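deltitz-grippers / README

Equipment plan and budget for the Deltitz handheld gripper set. Clothes and bedding tasks only, kitchen is in the other repo. Draft, prices from June, check before ordering.

Status: two pairs in use, four more pairs to buy. 8 grippers, so 8 bodies, 16 fingers, 16 pads plus spares.

What's in here
budget.csv - one line per item, supplier, unit price, lead time
spares.csv - what wore out and when
quotes/ - Staser and Lui, PDFs as recieved
tasks.txt - task list the plan is sized for

Sizing
Work is two-handed, one gripper per hand, so everything gets bought in pairs. Don't order odd numbers. Staser will sell you singles, price looks better, then you have a left over one on the shelf.

Tasks are folding, turning garments right side out, clearing a bed, sorting. Mostly done on a real bed with the bedding still on it. No table in the budget, no lights either. Daylight plus whatever the room has.
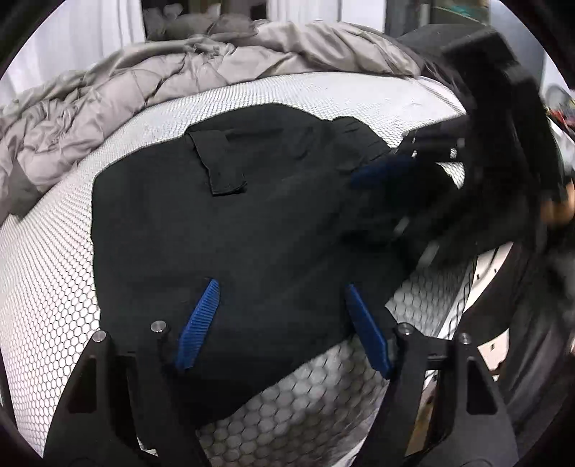 Pads are the main running cost. Blue ribbed ones only, the smooth ones let go of thin cotton. Budget 30 spare pads for the first order. Both suppliers have them but the Lui pads need a longer screw (not included, add a line).

Pins: buy spare sets with the bodies. They walk out of the linkage after a while and then the finger sits crooked. Cheap part, annoying wait.

Quotes
Staser: 900 per pair, pads extra, ships in two batches
Lui: 1,000 per pair, one set of pads included, one shipment
Currency is whatever budget.csv says in the header. Shipping not in either number.

Leaning Lui. Once pads are added the gap is small and one shipment means one calibration day.

Not included
Storage drives, see Silon budget
Garments. Bring old ones, dark and light both, some with pockets
Batteries, tbd

Known problems
- lead_time column mixes weeks and days, needs fixing
- two rows in spares.csv have no part number
- Lui quote runs out end of month, ask for a extension before then

To change a price edit budget.csv and put the old one in the notes column. Don't edit the PDFs.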